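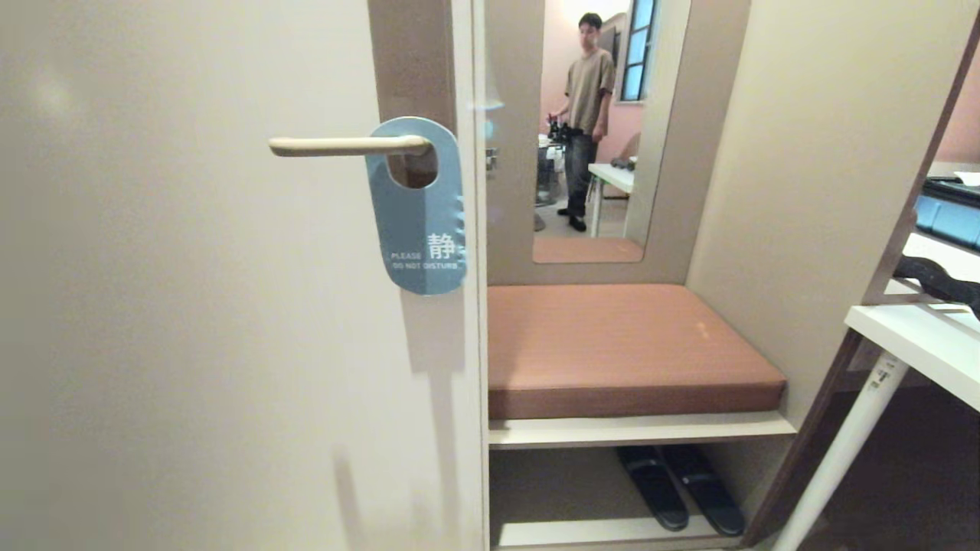
Packaging Development, Room 2 – notebook, May
Project: Ollari cracker range, redesign of the retail sleeve and inner wrap
Entry by Gráinne Mac Suibhne

9:10 a.m. The second set of sleeve blanks was received from Stulmont. The delivery note states 200 in the coated board and 200 in the uncoated. Both lots were placed in the conditioning cabinet overnight and are to remain there until the crease test has been completed. The earlier lot was tested straight from the carton, and the results should be disregarded. The page has been struck through and initialed.

Crease test, coated board. Blanks were folded by hand along the long score, opened flat, and folded again. Cracking of the printed surface was visible on the dark green panel after the second fold. The cream panel shows no comparable fault, although a fine crack in a pale ink would be difficult to see. A loupe should be used for all further readings, including those on the cream.

Crease test, uncoated board. No cracking on either panel. The green prints flatter and somewhat browner than the approved proof. The client may object. Mr. Kołodziej is of the view that the browner green is the better color for a rye cracker and wishes it to be shown alongside the proof without comment. Agreed.

10:45 a.m. Tear strip. The strip on the current sleeve begins at the back seam and runs all the way around, so that the lid section comes away and is usually discarded. The proposed version stops short of the front panel and leaves a hinge. On the uncoated board the tear wandered off the perforation at the second corner in most of the attempts. On the coated board it held its line. This is the reverse of the result hoped for, given the crease findings.

Two possible remedies were noted:
Lengthen the cuts at the corners and leave the ties on the straight runs as they are.
Move the perforation 40 thousandths of an inch away from the corner score.
The second requires a new die. Heffernan has been asked to quote for it. The first can be tried on the sample table this week.

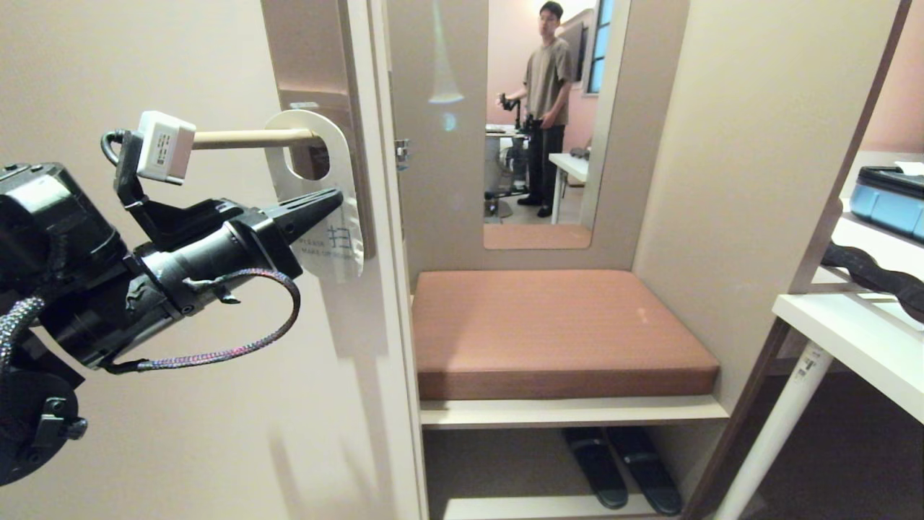
Paper hanger on the door handle.

1:30 p.m. Inner wrap. The Brelex film was run on the small sealer at the lower of the two settings. Seals were acceptable along the fin. The end seals puckered where the film doubles over, and two of the packs could be pulled open with very little effort. The dwell time was increased by one step and the puckering was reduced. It was not removed. The upper temperature setting was not attempted because the film had already begun to dull at the jaw.

Count of usable packs at the end of the run: 497. This figure includes the packs from the lower dwell time and should be split before it is entered in the summary sheet.

Stack stability. Filled sleeves were stacked on their long side in the shelf-ready tray. The new sleeve is slightly shorter than the current one, and the back row leans when the front row is taken out. A deeper lip on the tray would correct this but would cover the lower line of the front panel, where the flavor name is printed.

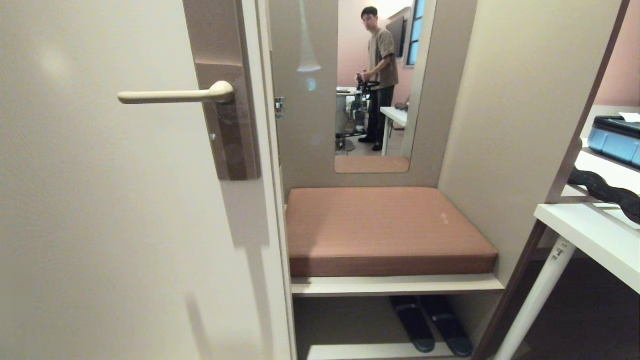 The flavor name could be moved up to sit directly beneath the wordmark. This was suggested at the first review and set aside on the grounds that it crowded the wheat device. With the device reduced, as in layout C, there appears to be sufficient room. A revised layout has been requested from the studio, in the rye and the sea salt only. The other flavors can follow once the position is settled.

Typography. The ingredients panel remains too tight in the sea salt version. Setting the text on the narrower side panel is not recommended, as the glue flap takes up part of the width. T.K. proposes to drop the serving illustration from the back and give the space to the ingredients. I have no objection – the illustration repeats what is already on the front.

4:20 p.m. Outstanding matters:
Crease readings on conditioned blanks, both boards, with loupe.
Longer corner cuts, sample table.
Die quotation from Heffernan.
Stulmont to confirm whether the uncoated board is available in the heavier weight.
End seals: ask Brelex for the recommended jaw pressure. Their data sheet gives temperature and dwell only.

Note added by T. Kołodziej: I have kept back the six worst tear samples in the top drawer, marked by corner. Please do not flatten them.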